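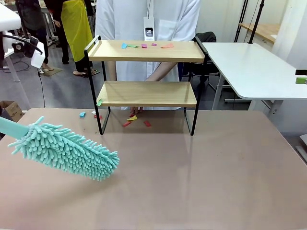 A microfiber duster and a two-tier shelf with paper scraps on both boards and on the table.

Cadi Maddocks has cleaned other people's shelves for most of her working life, and she has firm views about the order in which it should be done. She starts at the top. She picks up what can be picked up. Then she dusts, and she does not go back for a second look until the whole unit is finished.

"People want to start with the part that annoys them," she said. "That's usually the table, because the table is where you put your coffee. So they clear the table, and then they do the shelf, and everything on the shelf ends up on the table."

Maddocks runs the housekeeping side of Bevan, a shared workshop building in Nultham where small businesses rent benches, desks and storage. She started there as an evening cleaner 13 years ago. Her job now includes teaching new tenants how to leave a work area at the end of the day. We spoke on April 5, 2026, in the break room on the ground floor, with a kettle going and people coming in for mugs.

Small open shelves are a good place to learn, she said. The one she likes for teaching has two light wooden boards on a thin black metal frame, with open handles at the ends. It stands on a tabletop and has space under the lower board, and that space is where trouble collects.

"You've got three levels. Top board, bottom board, and the table underneath. Whatever comes off the first one goes to the second or the third. If you know that, you can plan for it."

Paper is what she talks about most. Torn notes, corners of labels, strips from the edge of a pad. Colored scraps are easy to spot on pale wood, and she regards that as a help. White ones on a light table are the ones that get left.

I asked whether a duster was the right tool for paper at all. She said it depended on the size of the pieces and what they were lying on.

"On a smooth board it's fine. You're not really dusting at that point, you're pushing. Lay the head down flat, go slow, and bring everything to one edge. If you flick, it goes on the floor, and then you need a broom."

The type she prefers is the chenille kind, with thick microfiber fingers on a long head. A feather duster moves paper around too much for her taste. A flat cloth works well on the table but is awkward between two boards, where your knuckles hit the one above. The long head goes in sideways and reaches the back.

She washes them in warm water with a little dish soap and hangs them up by the handle. Fabric softener is banned. "It coats the fibers and then they don't grab anything. I've thrown out good dusters over that."

Ghislain Ross, who rents a bench upstairs and makes sample books for a flooring supplier called Plitden, went through her short course last June. He joined us partway through the conversation and had his own account of it.

"I thought it would be ten minutes," Ross said. "It was most of a morning. She put scraps on a shelf and had me clear it, and then she put them back and had me do it again."

"You did the bottom first," Maddocks said.

"I did the bottom first," he agreed.

Ross cuts paper and card all day, so he makes more scraps than most of the tenants. Before the course he would sweep everything into a pile with his forearm and deal with it when the pile got in his way. Now he keeps a tray at the edge of the table and pushes the pieces into it. He holds the tray just under the lip with one hand and works the duster with the other.

He still disagrees with her on one point. Maddocks wants larger scraps picked up by hand before any tool comes out. Ross thinks that is a waste of time if the duster is going over the board anyway.

"If it's a big piece with a sticky edge, the duster won't shift it," she told him. "You'll go over it 2 times and then pick it up with your fingers. So pick it up first."

"Some of them aren't sticky."

"You don't know that until you touch them."

The end of a board is another place she watches. A scrap that hangs partly over the edge will drop as soon as anything brushes it, and she tells people to take those off by hand before starting on the rest. The legs of the frame come next. Paper slides up against them and stays there, and a straight pass down the middle of the table will miss it every time.

For the table itself, her advice is to lift the shelf away if it is light enough and has nothing on it. If it can't be moved, she works from the back toward the front, one side and then the other, and finishes with the strip in the middle.

Glossy tabletops need a last wipe with a damp cloth, well wrung out. Any cleaner goes on the cloth and never on the table, where it runs under the feet of the shelf. Bevan buys a plain spray called Devel by the case, but she said water does most of the work.

There are 37 benches in the building and the checklist is the same for each of them. It fits on one side of a card. Maddocks wrote the first version by hand and has cut it down several times, mainly by taking out explanations.

"Top, bottom, table, floor," she said. "Then wash the duster. People forget the duster."

Ross said his was hanging up. She said she would check on her way out.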